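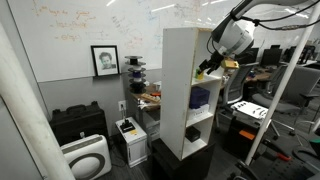

Equipment plan for the manipulation cell: where the budget stands

The request for the second manipulation cell goes to Rocío Carrillo in purchasing on May 5, 2019. Hema Menon and I have been working through the draft, and this item covers what is in it, what has been moved to November, and what we still need from the people who use the cell.

The arm itself is the simple part. We are asking for the same model we already run, mounted the same way, so that programs and spare parts carry over. The Namico quote covers the arm, the controller and one teach pendant. It does not cover installation. Tadhg Ó Dubhghaill has agreed to do the mounting in house, which takes one line off the sheet and puts two weeks on the schedule.

Most of the discussion has been over the hand. A two-finger parallel gripper is cheap, easy to repair and good enough for boxes. The shelf placement work uses small parts, and the people running it want a multi-fingered hand that can hold a block from more than one side. That raises the purchase price and the running cost. Fingers wear, joints loosen, and a hand out for repair stops the cell. The draft therefore includes one complete hand and 3 spare finger sets from Sorkarlow. Marisol Ibarra asked for a second complete hand. It is listed as an option, priced separately, and will be decided after we have a repair history to look at.

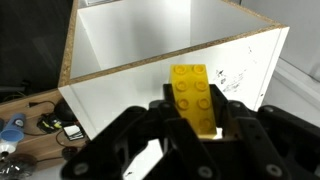 Cameras, cables and small items

The wrist camera is budgeted as a consumable. It sits close to the fingers and gets knocked, and we would like two on the shelf at all times. Cables come under the same heading. Please do not order replacements on a personal card – send the part number to Hema and she will add it to the standing order with Cisneros, where the lead time is 5 working days for stocked items.

Test objects have their own line this year. Toy bricks, small boxes and similar items cost very little each, but in past years they were charged to whichever project happened to be short of them, and the totals could not be traced. One line, one owner. Ximena Jaramillo will keep the list.

Filament stays under workshop supplies and is not part of this request. Printed brackets and fixtures should be booked there too, even when they end up on the arm.

Furniture is not funded. The shelving used as a placement target can be plain office shelving, and worn units are fine for this. If a task needs a particular shelf height or opening, send the dimensions before the request closes so that a stand can be cut to suit. A stand is cheaper than a new unit.

Floor space and schedule

The second cell needs the same footprint as the first, plus clearance for a person to walk behind the target shelf with the arm parked. Tadhg has marked up a floor plan, drawing 149, with two possible positions. Position A is closer to the desks and needs no new power. Position B is quieter and needs an outlet, which Festdale has quoted as a separate job. We prefer A unless the people at those desks object. Comments on the drawing go to Tadhg.

Running hours are the figure we lack. The draft assumes 140 hours a month across both cells, taken from the booking sheet. Bookings are not the same as arm time, and the spares budget depends on arm time. Anyone who books the cell should enter start and stop times in the log by the arm controller, including short runs and aborted ones.

Deferred to November: the force sensor, the second pendant, and the service contract. The contract price depends on the number of arms, so it makes sense to hold it until the order for the second one is confirmed.
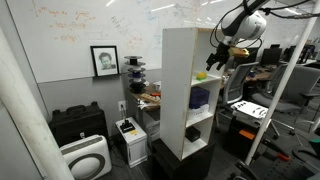 Shelf placement work with the multi-fingered hand, holding a small block beside the shelving unit.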